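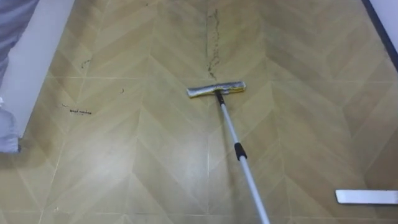 Fig. 2. Flat mop with telescopic handle on herringbone-pattern floor tiles.

Section 6: Cleaning and care of the tiled floor

Read this section before the first cleaning. Wait until the grout has cured for the full period printed on the grout bag. Walking on the floor is fine before then, but water is not.

You will need:
Sindix neutral floor cleaner
Two buckets
A flat mop or a soft string mop
A vacuum with a bare-floor setting, or a soft broom
Dry cotton towels

6.1 First cleaning after installation

1. Remove the tile spacers and any tape left along the baseboards.
2. Vacuum the whole floor, including the grout lines. Grit left on the surface can dull the finish.
3. Fill one bucket with lukewarm water and add cleaner at the rate given on the bottle. Fill the other with plain water.
4. Set the mop handle to a comfortable length and tighten the lock.
5. Start at the wall farthest from the door. Work in strips and follow the long side of the room.
6. Rinse the mop in the plain water after each strip and wring it well.
7. Change the plain water when it turns cloudy.
8. Go over the floor once more with clean water only, then dry it with towels.

Note: A thin white film after drying is grout haze. Use Gronix haze remover, part no. 1481, and test it first on a spare tile. Do not leave it on longer than the label says.

6.2 Weekly cleaning

1. Sweep or vacuum.
2. Damp-mop with neutral cleaner.
3. Wipe up standing water along the baseboards and at door thresholds.

The printed surface does not need wax, oil or polish. These leave a layer that holds dirt — and it is hard to get off again.

CAUTION: Do not mix cleaning products. Never use bleach together with an acid haze remover. The fumes are dangerous.

CAUTION: Wet tile is slippery. Keep children and pets out of the room until the floor is dry.

6.3 Stains

Coffee, juice, wine: neutral cleaner and a white cloth.
Candle wax: let it harden, then lift it with a plastic scraper.
Rubber heel marks: a damp melamine sponge, light pressure.

Do not use steel wool or a wire brush on any stain. For grout that stays dark after cleaning, see Section 7, Resealing.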